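Progress report to the Ekström fund
Bilum neighborhood cooking classes, second reporting period

This has been a really good stretch for us, and I'm glad to be writing it up while it's fresh. When we sent the first report the classes had been running for only a few weeks and we were still borrowing pots. Now we have a full timetable, a proper kitchen two evenings a week, and more people asking to join than we can take before the fall.

Enrollment

We signed up 61 people for the beginner course, against the 56 we promised in the application. Nine of them had taken the short taster last winter and came back for the whole thing, which made me very happy! The rest heard about us through the library, the two schools on the hill and, most of all, from each other. Families with small children have been the hardest group to reach. We moved one class to late afternoon for them and it filled up in a few days, so that slot stays.

Teaching

The course now follows the order we sketched in the plan: knife skills and soups, then beans and grains, then bread, then a shared supper that the class plans and cooks together. Bread was supposed to be a single session. It got two, as the first group simply wouldn't go home until they had seen their loaves come out, and the second session gave us time to talk about rye and about what to do with leftovers (bread soup was a surprise hit). We dropped the session on preserving for now. It needs more jars, more burners and more hours than an evening gives us, and I would like to do it well as a Saturday-length workshop later on.

Valter Myklebust has rewritten all the recipe sheets in larger type, with both cups and grams. We printed 300 sets at Gisside and they look great - clear, sturdy, and easy to wipe down.

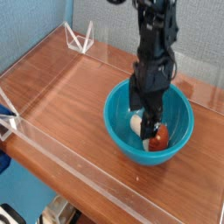
The turquoise-blue bowl on the tabletop.
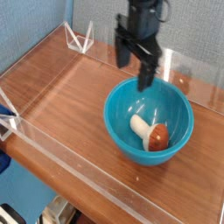
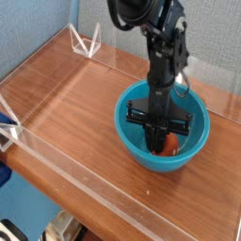 Page last changed: 4/8/25

Kitchen and equipment

The move to the Duvow hall kitchen is done. It has two ovens, a long counter and a floor that drains, and the difference in how calm the classes feel is huge. Your grant paid for the second set of stockpots, the scales and the cutting boards. We came in a little under on the boards and put the difference toward oven mitts and a better first aid kit, as agreed by phone. The one purchase still open is the stand mixer. The model in our budget has gone out of stock and the replacement costs more, so we are looking at a used one from a bakery that is closing down. I'll send the quote before we commit to anything.

What has been harder

Storage is tight. The hall gives us one cupboard and we have filled it, so dry goods travel back and forth in my car. Dishwashing also took far too long at first and people were missing their buses. Starting the cleanup while the last dish is in the oven has mostly fixed that.

We also had more late cancellations than we planned for. A reminder message the day before has helped, and we now keep a short waiting list for each class so that a free place gets used.

Spending

We are on track overall. Groceries are running slightly over, mainly oil and butter, and printing is under. The full table is attached with receipts, sorted by month. I'd like to move the money left in the printing line over to groceries and would be grateful for your okay on that.

Next period

A new beginner course opens in August, along with a follow-up group for people who have finished the first one. They have already asked for dumplings, fish and a whole evening on sauces, and I can't wait to get started on it. We would love to have someone from the fund at the next shared supper. Just let us know about any allergies ahead of time.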